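Storing a machine under plastic wrap in a corridor
Posted July 23, 2018

We have to keep a floor-standing unit in our corridor until the new room is ready. It is wrapped in clear plastic film. The cables are bundled next to it. Will the film trap moisture, and is the spot a problem?

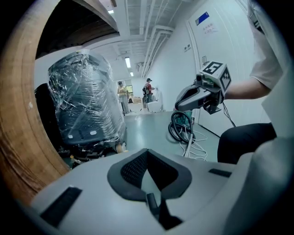

Film is fine for a few weeks, but in May I unwrapped one that had been covered for 57 days and the underside was damp. Cut a few slits low down. I would deal with the floor first. Coiled hose and cables are all right against a wall, but loose white wires stretching across a gray floor are easy to miss, and people use that door. Tape them down or run them along the baseboard.

Iason Papadakis

Clodard
Agree on the slits. Crumpled film also rubs on painted corners, so put a blanket under it next time.

Rivar
Just check with the building people. Ours wanted the corridor clear – no exceptions – and we had 4 days to move everything.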